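What Happens in a Political Interview?

Words to Know

Interview: a conversation where one person asks questions and another person answers them.
Press officer: someone whose job is to deal with reporters for a politician or a group.
On the record: anything said can be printed or broadcast, with the speaker's name.
Follow-up question: a question about the answer that was just given.

If you have ever walked through the living room while a grown-up was watching the news, you have probably seen a political interview. Two people sit in chairs. One is a reporter or a host. The other is a mayor, a senator, a minister, or someone who works for one of them. The host asks questions and the guest tries to answer. Sometimes it is friendly and sometimes it gets tense.

Why do politicians give interviews?

Politicians make choices that affect a lot of people. They decide how to spend tax money, which roads get fixed, and what the rules are for schools and hospitals. Voters want to know why they made those choices. Most voters will never get to sit down with a politician and ask. A reporter does it for them.

Politicians get something out of it too. They can explain their plans to thousands of people at once. Before an election, they want voters to know their name and what they stand for.

Getting ready

A good interview takes much longer to prepare than it does to record. The reporter reads old speeches, looks up votes, and checks numbers. She writes a list of questions and puts the most important ones near the top in case time runs out.

The guest gets ready too. A press officer may write down the questions that are likely to come up. Then the two of them practice. The press officer pretends to be the reporter and asks the hardest things he can think of.

In most countries with a free press, the guest does not get to choose the questions. The two sides may agree on a subject, such as a new bus line, but the reporter can still ask about other things.

Kinds of questions

An open question lets the guest talk. "What would you do about the river flooding?" is an open question.

A closed question can be answered with yes or no. "Did you read the report before you voted?" is a closed question. Politicians often find these harder, because a long speech does not answer them.

A follow-up question comes after an answer. If the guest says, "We are spending more on libraries," the reporter may ask, "How much more, and which libraries?" Reporters have to listen closely to ask good follow-ups. They can't just read the next line on the list.
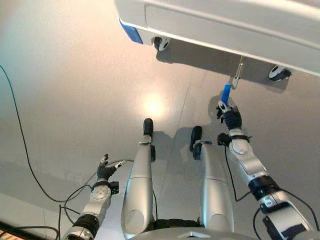 A white platform on caster wheels, with blue tape at one corner.

When the guest doesn't answer

Sometimes a guest talks for a long time and still has not answered. This is called dodging, or evading. There are several ways to do it. The guest may talk about a different subject, or say that the other party did something worse. The guest may say, "The real question is something else," and then answer that one.

A reporter who notices this will often ask the same question again. She may ask it three or four times. It can sound rude, but it is part of the job. If the guest still won't answer, the people watching can see that and make up their own minds.

An example from Romville

Say the town of Romville has an old swimming pool on Hanrahan Street. The town council wants to close it. The council held a vote of the people, and 3,398 voted to close the pool while 2,836 voted to keep it open. Mairéad Brophy is a reporter for the town radio station. She invites the mayor to talk about it.

Brophy: Mayor, did you promise to keep the pool open when you ran for office?

Mayor: I promised to take care of this town, and I have done that every day.

Brophy: Did you promise to keep the pool open?

Mayor: The pool costs a great deal to heat, and the vote was clear.

Brophy: I understand that. My question was about your promise.

Mayor: Yes. I said I would keep it open. I changed my mind when I saw the repair bill.

Look at how many times Brophy had to ask. The mayor's first answer was about something bigger and vaguer. The second answer gave facts that may well be true, but they were facts about a different question. The third time, the mayor answered. Listeners learned that there had been a promise, that it was broken, and what the mayor's reason was. Some of them may think it was a good reason. Others may not.

Losing your temper

Guests get upset in interviews now and then. They may raise their voice, go quiet, or stop and take a drink of water. A few have pulled off the microphone and walked out. People talk about these moments for days afterward, and the clips are shown over and over.

A guest who gets upset is not always hiding something. The person may be tired, or the question may be about something sad or private. A guest who stays calm is not always telling the truth, either. It is better to pay attention to what is said than to how the person looks when saying it.

Is the reporter being fair?

Reporters have rules to follow as well. A fair reporter:

asks hard questions of every party
gives the guest enough time to answer
gets the facts right before asking about them
does not cut up the recording so that the answer means something different

If a reporter makes a mistake, the newspaper or station should say so and correct it. This is called a correction. In many countries, people who think an interview was unfair can send in a complaint.

Live or recorded?

A live interview goes out at the same moment it happens. Nothing can be taken out. A recorded interview is made earlier, and an editor chooses which parts to use. An interview that lasted an hour may be cut to five minutes. That is why the same interview can seem different on two programs.

Try it yourself

Work with a partner. One of you is the reporter and the other is the mayor of a town called Grallberg. The town has $2,000 to spend, and the mayor has decided to spend it on new benches instead of a bike rack. The reporter has three minutes.

Reporter: write five questions first. At least one should be closed. Ask at least two follow-ups.

Mayor: decide on your reasons before you start, and try to dodge one question on purpose. See if the reporter catches it.

Then switch places.

Questions to talk about

Why might a politician say no to an interview?
Should a reporter ever stop asking a question that has not been answered?
Would you rather be interviewed live or recorded?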